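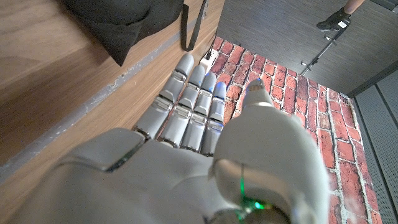
According to Do-yoon Ham, a thumb controller that waits for contact before it closes is a thumb controller that drops things, and we should have known that before we wrote a line of Wekar. Fair enough! I'd argued the opposite for most of July, so let me go through what we changed.

### 4.2 Thumb timing in the grasp planner

Figure 1. Wrist camera view of the hand, with the four fingers side by side and the thumb at right.

Our first planner treated all five digits the same way. It picked a closing speed, sent it to everybody, and let the contact estimator sort out the rest. That was easy to write (one loop, one gain) and it was fine on big round objects. On thin ones the fingers got there first, pushed the object past the thumb, and the estimator then reported a perfectly good grasp on nothing at all.

So we split the thumb off. It now has its own trajectory, planned backward from the moment we want the index finger to touch, and it starts moving 200 ms ahead of the rest. Sarla Mishra tried making that lead a learned parameter, and it kept drifting toward zero whenever the training batch was heavy on mugs. We fixed it as a constant and moved on.

The other change is on the perception side. The wrist view sees the digits all the time, and they hide a good part of whatever is behind them, so the segmenter from Testis kept handing us bits of fingertip as "object." We now render the hand model at the current joint angles, grow that mask by 8 pixels, and throw away everything inside it before planning. The mask lags a little when the fingers move fast. I'd like to fix this with proper timestamps, but the joint readings and the images still arrive on different clocks and I haven't had the patience.

With both changes in, we ran 72 grasps on the thin-object set and dropped 15. Most of those drops came from the flat ruler, which Ankit Ahuja thinks needs a different approach direction altogether. Section 4.3 takes that up.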